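Luana Seixas started Portela with one zip-front jacket and a borrowed overlocker. The label now sells 2 styles, both cut in Walten, and she has no plans for a third before June.

"People ask for more colours and I say no," she said. "I'd sooner get the sleeve right."

The sleeve has taken up most of her year. The first version pulled across the back when the wearer reached forward, so she and her pattern maker, Dexter Pascual, redrew it with a deeper armhole. Pascual wanted a gusset as well. Seixas thought it looked like workwear and left it out.

Her last run was 200 jackets, and 70 of those went to a single shop. She won't name it. Zips are the main headache — her usual supplier has changed the tape, and the new grey doesn't match the cotton.

"You can dye the cloth or you can find another zip," she said. "Both cost money."

Seixas still cuts every sample herself and leaves the production runs to a contractor. She likes a pale surface for it, a light beige table, as dark cloth shows up clearly against it. A join between two panels doesn't bother her, as long as it's flat. "I use the line to square up the grain," she said. "Saves me chalking one."

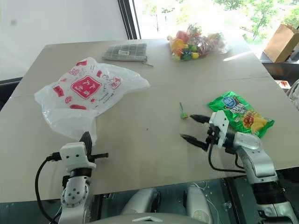
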